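在家给旧牛仔裤补洞:从选布到收针的完整做法

膝盖破了的牛仔裤先别扔!我补裤子补了好几年,越补越上瘾,现在看到朋友裤子上有个洞,第一反应是高兴。这篇把我最常用的一种补法写细一点:里面垫一块布,外面用平针一排一排缝过去,也就是很多人说的刺子绣式补丁。不用缝纫机,不用绣绷,会穿针就能做。

我第一次看到这种补法是在 Telma Palma 的博客上,她补的是一条工装裤,整条右腿几乎都是针脚,好看得不得了。后来自己试,前两条都补得皱巴巴的,洗完更皱。下面写的很多地方都是那两条裤子教会我的。

先看看是什么洞

洞的位置不一样,做法也不太一样。

膝盖和大腿前面的洞最好补,布面平,手也伸得进去。新手就从这里开始。

大腿内侧磨薄的地方要早补。等到真的破了,周围一大圈布往往都已经薄得透光,补丁缝上去,过几周就从补丁边上再裂开。把裤子举到窗前看一看,透光的范围有多大,补丁就要比那个范围再大一圈。

裤脚边和口袋角的破损另有办法,口袋角我一般只用锁边针加固,不垫布,这里就不展开了。

弹力牛仔布也能补,不过垫布最好也带一点弹性,针脚要缝松些,不然一蹲下去线就崩。我有一条就是这么崩的,在地铁站里,声音还挺响。

材料

垫布:旧牛仔裤的裤腿、厚棉布、斜纹布都行。不要比裤子本身厚,太厚会硌膝盖。

线:刺子绣线最顺手,手感软,不太起毛。我现在用的是 Plonley 的白色和靛蓝两种,八股的普通绣线抽成三四股也完全可以。缝纫线太细,除非你就想让针脚隐形。

针:长一点、针眼大一点的。长针一次能挑好几针,线会直很多。

顶针:戴不惯的话剪一小块皮子垫在中指上也行,牛仔布真的很硬!

其余的:小剪刀、珠针、水消笔或者裁缝用的粉片、一把尺子、熨斗。

颜色随意。想低调就用接近裤子颜色的线,想热闹就用白线或者红线。我给 Thu Vi 补过一条黑裤子,她指定要芥末黄,缝的时候我心里直打鼓,结果她穿了整个冬天。

第一步:洗和熨

裤子和垫布都要先洗过,晾干,熨平。垫布尤其要洗!新布没缩过水,缝上去再洗,它一缩,整块补丁就往里抽,我最早那两条皱巴巴的裤子就是这个原因。

垫布如果是深色的,单独泡一泡,看看掉不掉色。

第二步:修整破洞

把洞口特别长的线头剪短,不要全剪光。牛仔布的横纱是白的,洞口留一点白毛边其实挺好看,缝的时候也能把它们压住。

如果喜欢干净的边,可以把洞口往里折半厘米,先用细线假缝一圈。我个人喜欢毛边。

第三步:裁垫布

垫布四周都要比破洞大出两到三厘米。边缘容易散的布,用锯齿剪剪,或者用缝线在边上绕一圈。四个角剪圆,方角在裤腿里面容易翘起来,穿脱的时候脚趾会勾到,特别烦。

布纹方向要和裤子一致,也就是垫布的直纹顺着裤腿的方向。斜着放的布会自己拉长,洗几次就鼓包。

第四步:固定

裤子翻到反面,把垫布正面朝下盖在洞上,熨一下,用珠针别好。再翻回正面,检查洞口有没有被扯歪。然后用粗针脚沿着补丁边缘假缝一圈,拆掉珠针。

别省假缝这一步。珠针扎手不说,裤腿里面窄,翻来翻去总会掉几根。Elżbieta Cieślak 教我在裤腿里塞一本硬皮书或者一块薄木板,这样就不会把前后两层缝到一起。我听完觉得没必要,然后当天晚上就把前后两层缝到一起了。

第五步:画线

在正面用水消笔画平行线,间隔半厘米左右,从补丁的一边画到另一边。第一次做就画横线或者竖线,练熟了再玩十字、鱼鳞纹那些。

线最好超出补丁边缘一点,每一排的长短稍微错开。要是每排都停在同一条直线上,那条线就成了新的受力点,布很容易沿着它裂。

第六步:缝

线剪到小臂那么长就够,再长会打结。不打结起针:从补丁边上入针,先反方向缝三小针,再掉头压着这三针缝回来。要打结也可以,结留在反面,藏在两层布之间。

平针的节奏是正面稍长、反面稍短,像米粒一样。针尖在布里上下挑,一次挑四五针,再把线拉出来。拉完一排,用拇指肚顺着线往前捋一捋,把布捋平。这个动作太重要了!线拉紧了,布就会缩,捋过以后多出来的线会自己匀开。

到了一排的末尾,转去下一排的时候,反面留一个小小的线圈,不要拉死。洗过以后布和线都会动一动,这个线圈就是给它们留的余地。

相邻两排的针脚可以对齐,也可以像砌砖那样错开。错开更结实,对齐更有图案感。膝盖这种老是弯的地方,我都错开。

经过洞口的时候,每一排都要压到毛边,最好针从毛边里穿过去。洞口中间只有垫布的部分照样缝,不要跳过。

一块巴掌大的补丁,我缝下来大概要90分钟,刚好听完两集播客。刚开始会慢不少,分两三个晚上做也很好,停下来的时候把针别在旁边的布上就行。

第七步:收尾

最后一排缝完,把线穿到反面,在已有的针脚下面来回绕几针再剪断,线尾留一厘米。拆掉假缝线,用湿布把水消笔的印子擦掉。一定要擦干净再熨,有些笔遇热会变成永久的,我有一条浅色裤子上到现在还有一道淡淡的蓝。

反面垫布的边如果还松着,可以用细线做一圈暗针,只挑起裤子的一两根纱。常穿的裤子建议做。

几个变化

十字针:横线缝完再缝竖线,补丁会变硬变厚,适合干活穿的裤子。Aparecida Dantas 在园子里干活穿的那条就是这么补的,膝盖上叠了三层,她说跪在地上都舒服。

露花布:垫布选有花纹的,洞口剪大一点,花从洞里露出来。小孩子的裤子这样补特别可爱,可以让他们自己挑布。

外贴补丁:补丁放在正面,四边往里折好再缝。优点是不用伸手到窄裤腿里,缺点是边缘容易磨。

拼小块:把几块碎牛仔布先拼成一大块再当垫布用,深浅不一,很耐看。接缝要避开膝盖正中间。

洗和保养

补好的裤子翻过来洗,冷水或者三十度,晾干。前两次洗的时候深色线可能会掉一点色,和深色衣服放一起。断了一两针不用整块拆,从断的地方往前三针开始,重新缝一段盖过去就好。

旧针脚旁边又磨出新洞?太好了,继续补!我最老的一条已经有10块补丁,有几块是补丁的补丁,原来的布还剩多少我也说不准。

常见的毛病

补丁四周鼓起来:多半是线拉得太紧,或者垫布没缩过水。还没缝完就拆两排重来,缝完了可以喷点水熨一熨,轻微的能救回来。

线一直打结:线太长,或者针转了太多圈。让针垂下来自己转回去,再接着缝。

针拔不出来:用一小块橡胶手套夹着拔,比钳子好使,也不会弄断针。

针脚歪:歪就歪吧,远看是一片,真的没关系。Gunther Tiedemann 的针脚歪得像在跳舞,我反而最喜欢他那条。
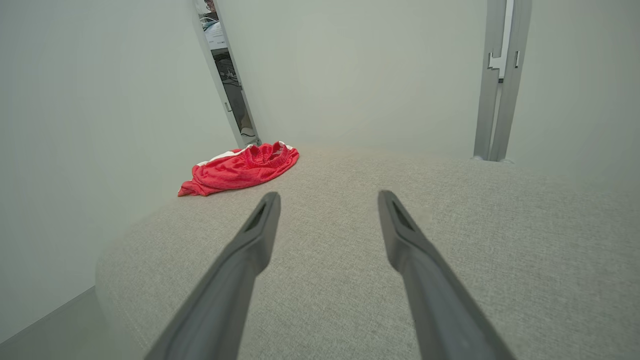
没有刺子绣线,能用毛线代替吗?
细的棉线可以,毛线不太合适。毛线穿过牛仔布时摩擦很大,容易起毛断开,洗后还可能缩水,把补丁拉皱。手边只有普通绣线的话,抽三四股来用,效果和刺子绣线很接近。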